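Reading Surfaces: Notes for Session Four
Archie Guthrie, Furniture History for Non-Specialists
April 2023

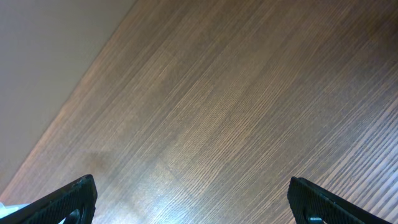
Fig. 1. Straight grain on a brown wooden surface, with the edge running off at top left.

Last session ended with Sheena Dow asking whether a veneered table is a fake table. I said we would come back to it, mostly in order to get to the bus. We are now coming back to it. Bring these notes with you, along with the hand lens if you remembered to sign one out, and your homework piece if it can be carried up two flights.

What a grain line is

A tree puts on wood in layers. In a place with proper seasons, the spring layer is quick and open, and the summer layer is slower and denser. Cut across the trunk and you see rings. Cut along it and the same rings turn into lines. Every pattern you will meet in this course, including the ones with expensive names, comes from somebody deciding at what angle to run a blade through those layers.

The three cuts you need:

Flat-sawn. The log is sliced straight through like a loaf. Boards from near the outside show tall arches, known as cathedrals. You get wide boards and little waste, and the boards will try to become gutters over the next ten winters.

Quarter-sawn. The log is cut into quarters first, then each quarter is sliced so the rings meet the face at close to a right angle. The grain runs in straight lines. The boards are narrower, steadier and dearer. In oak you also get ray fleck, the silvery patches that dealers stroke while they are talking to you.

Rift-sawn. The rings meet the face at something between the two, usually given as 30 to 60 degrees. Very even, straight lines and hardly any fleck. It wastes a great deal of log, and was for a long time a thing you ordered if you wanted your visitors to know you could.

Straight lines on a surface tell you how the rings met the blade. They don't tell you the species, the age, or whether there is more than a whisker of wood there. Students lose more marks on this point than on any other, and I include the spelling of Hepplewhite.

Veneer, and why people are rude about it

A veneer is a thin sheet of wood glued to something else. The Egyptians did it. The French did it to nearly everything in the eighteenth century, and charged more for it than for solid wood, as they should have, given the labor. Sawn veneers of that period are often a sixteenth of an inch thick or better. Modern sliced veneer can be thinner than a business card.

The word went bad in the nineteenth century. Steam-powered saws made veneer cheap, cheap veneer went on cheap carcasses, and the cheap carcasses came apart in the front rooms of people who wrote novels. Dickens named a whole family the Veneerings in Our Mutual Friend, and everything about them was new and a little sticky. The trade has never quite recovered from him.

So, to Sheena's question. A veneered table is a table. It becomes a fake when somebody sells it to you as a solid one. The fault is in the label, and the label was usually written a good deal later than the table.

How to tell, without a saw

1. Look at the edge. Does the grain on top carry on over the end as end grain? If the lines simply stop and a different set starts, you have either veneer or a lipping, and you should look harder.
2. Look underneath. Makers rarely spend good wood where only the dog can see it. A different species below proves nothing on its own, but it should make you suspicious.
3. Look for repeats. Sheets sliced one after another from the same block are near twins. If a knot turns up again a foot away, slightly changed, that is veneer and it is being quite open about it.
4. Look for lines that never vary at all. Reconstituted veneer is made by dyeing thin sheets, gluing them into a block, and slicing the block again so that the glue-up becomes the grain. Trees are less tidy than this. Printed foil is tidier still and repeats like wallpaper.
5. Tap it. This tells you very little but passes the time while you think about number one.

Murdo Swanson has pointed out that none of these works from a photograph. He is right. From a photograph you may say "straight-grained, brown" and then you should stop. "Looks like mahogany" is not an observation, it is a wish. In the December exam, 112 scripts named a species for the test photograph, and they named nine different ones.

Matching: the vocabulary

Book match: every other sheet is turned over, like opening a book. Gives mirror images. Also gives faces, owls and, on one well-known sideboard, a bishop.

Slip match: sheets laid side by side in the order they came off, none turned. Good with straight grain, restless with anything else.

Random match: sheets laid as they come. Meant to look like planks. Sometimes costs extra.

Crossbanding: a border with its grain running across the edge. Handsome, practical, and the first thing to chip.

A case to argue about

The Buvska writing desk, lot 338 in the handlist, is the one we will have out on the table next time. It went into the 1,606-item inventory as "solid walnut, plain." Thiện Tăng recataloged it and found veneer on the top and drawer fronts, solid wood in the legs, and pine for all the parts that face the wall. The estimate went down. Then the veneer turned out to be sawn, thick and early, and the estimate went up again. The desk stayed the same throughout, as furniture tends to.

Come ready to defend one of these:

a) The first cataloger was careless.
b) The first cataloger was being kind.
c) "Solid" was a term of praise at the time and should not be read as a description.

I have a favorite and it isn't the first.

Care, briefly, as I am asked every year

Keep it out of the sun. Keep it away from the radiator. Dust with a soft dry cloth. Do not feed it. Wood is dead and has no appetite, whatever the tin says. Silicone sprays give a lovely shine and make life miserable for whoever has to refinish the piece. Lifting veneer should be held down with low-tack tape and left alone until a conservator can look at it. Please do not use superglue. Ross Ritchie used superglue and has kindly agreed to bring the tray in.

Reading for Session Five

Course pack, sections 6 and 7 (shellac, French polish, and the varnish argument). Section 8 is optional and reads like it. Anyone who has not yet handed in the surface diary should do so: two pages, one piece of furniture, no adjectives of approval. "Lovely" has been struck from three diaries so far and I have a fresh pencil.

Lenses go back in the tray by the door.

Questions to Archie Guthrie, course office, second floor | © 2023 Furniture History for Non-Specialists | Back to top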